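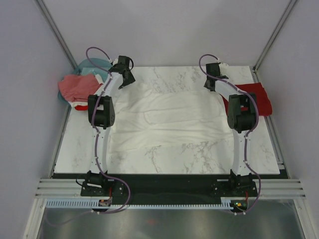 White marble-patterned top with soft grey veining.

Grout sealing, revisited

4 April 2023

Last year I wrote a post on resealing the kitchen backsplash and said I would come back to the subject once the bathroom floor was finished. The floor is finished, so these are my notes on sealers, cure times and the one mistake I made twice.

Cement grout is porous. A drop of water placed on an unsealed joint darkens it within seconds and the dark spot spreads sideways into the neighboring joint. Epoxy grout does not do this and does not need sealer, but it is hard to work with in a small room and I did not use it. Everything below applies to cement grout only.

There are two families of product. Membrane sealers sit on top of the joint and form a film. Penetrating sealers soak in and leave the surface looking much the same. On a floor I would only use the second kind. A film traps moisture coming up from below, and in a shower room there is always some. It then peels at the edges of the joint, and the remains have to be scraped out by hand.

I bought two penetrating sealers, one from Taston and one from Krasniqi. The Taston is water-based and comes with a roller-tip bottle. The Krasniqi is solvent-based, smells strongly and needs a respirator and an open window. I put the Taston on the left half of the floor and the Krasniqi on the right, with the doorway threshold left bare as a control.

Test method: one drop of water on a joint, timer started, stopped when the joint visibly darkens. I did 7 drops per section at one week and again at 6 weeks. The bare threshold darkened right away every time. The Taston side held for several minutes at one week and noticeably less at the second test, mostly near the shower door. The Krasniqi side had not darkened when I gave up and wiped it off, 44 minutes in. That is a better result than I expected for the price difference, but I would still not want to use it in a room without a window.

The mistake was haze. The instructions on both bottles say to wipe the tile within a few minutes of applying. I did one full row, went to answer the phone, and came back to a cloudy stripe on the tile. Two days later I did the same thing on the other side of the room. The haze came off with a white nylon pad and a little more of the same sealer, which softens the dried residue. Vinegar is often recommended for this. It etches cement grout, so I left it alone.

Oduor Simiyu wrote in to ask whether the grout has to be fully cured first. Yes. The bag of Roltum I used says three days, and I waited a week - the room was cold and the joints in the corner were still darker than the rest on day four. Let the color even out across the whole floor before opening the sealer.

I have not tried the Trillham spray. A reader reported good results on a wall, but overspray on a floor seems like a lot of wiping. The next drop test is in May and I will add the times to this page.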